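Blue Bin, Pink Bin: Sarkton Library Makes Sorting Simple

04/04/2025
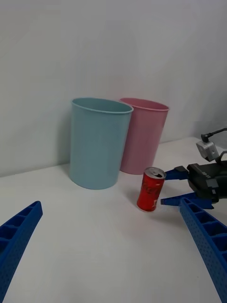
Cans in one, everything else in the other

If you have stopped by the Sarkton branch library lately for story hour, or for the knitting group, or just to get out of the rain with a magazine, you have probably noticed that the snack corner looks a good deal tidier than it did over the winter. The big gray trash barrel by the door is gone, and in its place every table now gets a pair of small plastic bins, one light blue and one pale pink. Empty drink cans go in the blue one. Napkins, wrappers, apple cores and the rest go in the pink one, and that is really all there is to learn.

The idea came from Dimas Goh, who runs the front desk and who had grown tired of fishing soda cans out of the barrel at closing time (he kept a pair of kitchen tongs under the counter for it, and he is very happy to have taken them home again). He tried signs first, and then bigger signs, and then he went shopping.

"I wanted something small enough to sit right there next to you while you finish your drink," Goh said. "People are good about this if they don't have to get up and go looking. And I liked the colors. The kids call them the ice cream buckets."

The bins stand up on the tables themselves, which took some of the regulars a little while to get used to. One or two asked whether they were vases, and a bunch of daffodils did spend an afternoon in a pink one before it was moved to a proper jar at the desk. There are no labels on the bins for now. Goh says he would like the children from the Saturday craft table to design some, and paper and markers will be set out for anyone who wants to have a go.

The cans have added up faster than anybody at the desk expected. The library sent off 1,413 of them in the first quarter of the year, compared with 863 in the quarter before, and the money that comes back is being put toward new cushions for the window seat in the children's room, where the old ones have been patched about as many times as cushions can be.

The neighbors are joining in, too. The Tzavaras bakery across the street has asked for 2 pairs for its own counter, and the Brimeo Street senior center is hoping to have some in place by May, in time for its spring lunch.

A quick reminder from the desk: please pour out whatever is left in your can before it goes in the blue bin. The sink is in the hallway, just past the coat hooks. Anyone with clean, small bins to pass along can leave them with Goh during regular library hours.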